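STENDENSTEAD NEIGHBORS - SHORT ITEMS
1/2/25

Swap shelf is back

Quick one before the printer closes. The swap shelf in the hall lobby is open again after the break, same hours as the library desk. Bring things that work. Take things you'll use. No need to sign anything, no need to leave something to take something.

We moved 578 items last year, more than 1,000 if you count the books, which Elsa Lindholm does and I don't. Kitchen stuff goes fastest, always. Puzzles slowest. If you have a puzzle with all its peices please write that on the box, people keep asking.

What we'd like more of: winter boots in kids sizes, lamps, crockpots, extension cords in good shape, anything for a first apartment. Two families on Potix Lane are starting over after the burst pipe and could use bedding right now. Twin size. Towels too. Call the hall and leave a message, Elsa picks up the messages at noon.

What we can't take: mattresses, car seats, paint, TVs with the big backs, opened food. Please don't leave bags on the steps when the hall is locked. Rain got into everything last May and most of it went in the dumpster. Shame, there was a nice wool coat in there.

Shelf is now sorted top to bottom, toys low down so kids can reach, glass up high. Put things back where you found them if you change your mind. Coat rack next to it is NOT part of the swap. Those are people's coats.

Small electrics

Separate bin for these, left of the door. Hair dryers, irons, toasters, clocks, shavers. Wrap the cord and tape it, not too tight. Tape a note on if there's a trick to it ("only works on low", that kind of thing). The Shokri brothers test everything before it goes on the shelf, so give it a week. Anything with a cracked plug or a burnt smell goes to county recycling instead, don't bring it here. Batteries out first please.

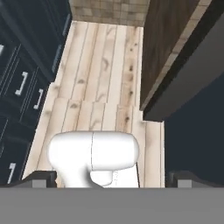

Parking during the sewer work

Devirura Street closed at the bottom end, from the bakery to number 131. Use the church lot. Side door of the hall stays open for drop offs, ring the bell and wait a minute, its a long hallway. More when the town tells us more.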